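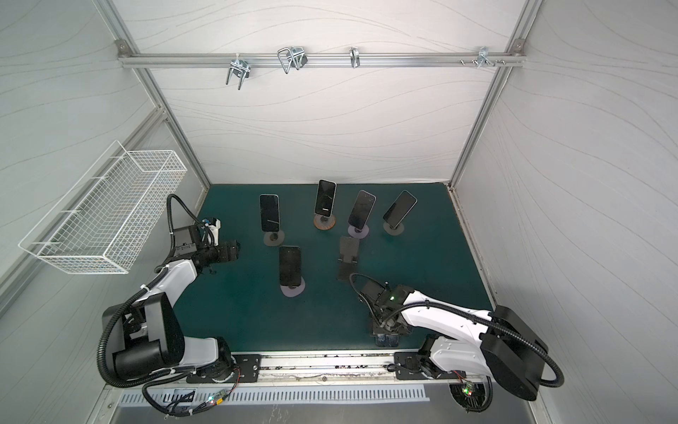
**Can a student team teach two arms to put a phone on a stand in one term?**
They can get it to work on a good afternoon, and most of this talk is about why I don't want to mark them on the good afternoon.

*(Wait for people to sit. Leave the first slide up.)*

## Opening, 2 minutes

- I'm Annick Besnard, I supervise the automation project at Berkdale. I came to it as a doubter and I still am one.
- The task sounds silly when you say it aloud. Phone goes on stand. A four-year-old does it without looking.
- Say this slowly: the students chose it themselves. I wanted something with blocks.

## What the task asks for

- Phones are dark, flat and slippery to grip. Stands tip if you lean on them. Point at the bases on the slide: round ones, an oval one, different colours. And the folding stand with nothing on it.
- Two arms on one rail, so they can get in each other's way. Ifeanyi Nnaji wrote the rule for who gives way. It is four lines long and took him most of March.
- Small camera on the left wrist. Ánh Đinh will want me to mention that she argued for more cameras. She lost, on cost. I think she was right about the cost and wrong about the cameras, and she thinks the reverse.

*(If anyone asks about the hooks and the wire basket: later task, skip.)*

## The number everyone likes

- The team's report says 600 recorded attempts. It's in bold on their poster.
- I asked how many were done after the last change to the gripper settings. Answer: 234.
- So which figure goes on the poster? We had a long meeting about that.
- My view, and Benoît Maillard disagrees from the third row, is that the older runs belong to a different machine. Same metal, different settings. You can't add them up and call it experience.
- Benoît's point, to be fair to him: the students learned from all of them. Fine. Then put that in the learning section and keep it out of the results.

## What the demos hide

- Every student demo I've seen starts with a human setting things out nicely. Who put the phones there? At what angle? Would it cope if Zulmira from the front office did it with a coffee in her hand?
- We tried that. Zulmira Correia placed the objects, the team left the room, then they came back and pressed start. Five rounds.
- Don't give the score yet. Ask the room to guess. Last time at Mundmont they guessed high.
- Score: 2 out of 5.
- Pause. Don't soften it. The team didn't ask me to, and it's the best page in their report.

## What I'd change

- Somebody outside the team lays out the objects, every time, from week one.
- Log the failures in a sentence of plain words. "Dropped it" is no use. "Closed before it was low enough" is some use.
- Stop the clock. The Trestov contest scores by speed and our lot spent a fortnight shaving seconds off a movement that missed.
- Cheaper stands. We will break them.

*(Running late? Drop the clock point, keep the stands.)*

## Likely questions

- "Is it worth the money?" I don't know. Ask me in July, when the second group has had the cell for a term.
- "Would Cordier hire them?" Cordier sent someone to look and he mostly talked to Ifeanyi about cable routing. Make of that what you like.
- "Will they use it for the hooks next?" That's the plan. I've asked to see the scoring sheet first.

Hand over to Ánh for the live run. Mic off before she presses start.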